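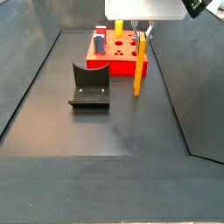 A red sorter on a plain grey floor, with a blue piece and a red one standing on top.

I have been told more than once that I have too many opinions about toys, and I suppose this essay won't help my case. But I want to put in a good word for the shape sorter, and for the plain sort in particular, the kind that is one thick block of colour with holes in the top and no batteries anywhere.

When we moved to Nendinia the children were still small, and a neighbour gave us a box of hand-me-downs from the Rumasar toy library, which was closing its doors that September. There were 7 puzzles in it with pieces missing, a drum, and a sorter. The drum went to the shed by teatime (I'm not proud of it). The sorter stayed in the lounge for years, and I still think of it as the best piece of furniture we had.

What I like is how little it asks. There is a round hole and there is a star, and a child with a peg in her fist can see for herself that she has a decision to make. You don't have to read her the rules. You do have to sit on your hands, though, and that was always the hard part for me. I would see the peg hovering over the wrong hole and my whole arm would start to move.

I'm also fond of the holes that come in clusters. A single circle is a friendly thing, but three little circles in a triangle are another matter, and a good deal of turning and muttering can go on over them. I think a toy should have one part that's a bit much for whoever is playing with it. The favourite at our place was always the one that caused the most grumbling.

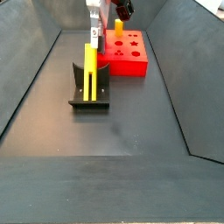 Yellow forked piece upright in its black holder, sorter behind.

The other half of my argument is about where you put it. We used to tip everything onto the rug – blocks, trucks, somebody's sock – and then wonder why the sorter was ignored. A bare grey surface does wonders for a bright colour. Yellow on grey is practically an invitation. And I have come around to the idea of standing a piece up before you begin, so that it's easy to get hold of and you know where it is. My grandmother did the same with her crochet hooks, in a mustard jar.

I know the catalogues are full of cleverer things. Vunora sells a talking one that congratulates you in 2 languages, and I've met it, and I found it tiring. Let the block be quiet. If your kid drops a peg in and looks up, you can do the congratulating yourselves.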